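4.2 How households talked about standby power

We had expected the interviews to be mostly about bills, and we were wrong about that in a way that was a pleasure to discover. Of the 122 households in Pakdale who kept a diary for us through March, nearly all brought up money in the first few minutes and then wandered off, quite happily, to other things: who gets up first, whose job it is to turn off the television, the aunt who unplugged the toaster every night of her life. Kratochvíl and Palacios found much the same drift in their earlier work at Skirevetti, and we have borrowed their term "switching manners" for the habits that people in one home come to expect of each other.

Switching manners were rarely written down or even spoken. In six homes there was a labelled board by the door, but the labels had usually been put there for visitors. Most people learned by being corrected, and they remembered the correcting fondly (or fairly fondly, in the case of the teenagers). Where neighbours shared a laundry or a shed, the manners had to be worked out afresh, and our diaries grow noticeably longer and more colourful at that point.

The shared power strip deserves a word of its own, as it turned up in so many of the diaries as a kind of small common property.

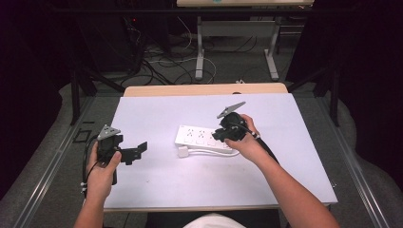

Figure 6. A white power strip with a row of sockets along its upper face.

People who would never touch a neighbour's kettle felt quite free to rearrange its plug. We counted this as borrowing for the purposes of Table 2, though Cuautle has argued to us that it sits closer to tidying, and we have some sympathy with his view.

Comments

Eirini Vasilakis: Lovely section. Did the renters differ from the owners at all?

I. Quintero: My nan was that aunt. Toaster, kettle, radio, every night.

Eirini Vasilakis: Found the renters, they're in 4.3. Sorry!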